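About us

Print this page | E-mail this page

G'day, and thanks for clicking through! We're Cliltix, a small software outfit, and we write the bits that sit between a person showing a job and a robot having a go at it. I started the place with a second-hand desk and far too many extension leads, and the leads have multiplied.
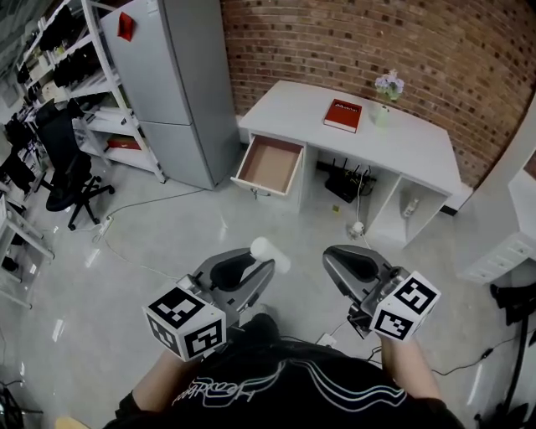
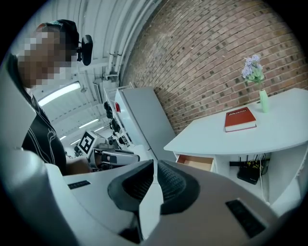

Hand-held grippers with their marker cubes, and the white desk by the brick wall.

Most of my week goes on Cuvano, our tracking and time-sync tool. It reads the fiducial markers, lines the wrist views up with the head view, and works out where each gripper was at every tick. When a marker drops out of sight (they do, constantly) it fills in from the other views and flags the stretch so you can decide whether to trust it. Version one just guessed and said nothing, and I'm still a bit embarrassed about that.

Then there's Grivus, the policy training side. You feed it demonstrations and get back something that will drive an arm. We've been stubborn about keeping the config to a single file, and if a run needs more than 200 demos of a drawer task to get going we treat it as a bug on our end. Some of you disagree with me there — fair enough, keep the e-mails coming.

Sethi is the youngest, a planner that checks a policy's next move for collisions before the controller gets it. It runs at 30 hertz on an ordinary desktop. I'd love it to be quicker, and there's a branch for that which I keep promising to finish by June.

We're happy to work with uni labs, small manufacturers and the odd keen person with an arm in the garage. Licences for teaching are free, and we answer our own support mail, so if the reply sounds like me it probably is. Come and say hello, the kettle's usually on!

Page last updated 12th May

Print this page | E-mail this page

Recent items
Cuvano: what changed in marker dropout handling
Grivus config files, the long version
Sethi and slow controllers
Fixed: ticket 3113, clock drift on long recordings
Teaching licences, how to apply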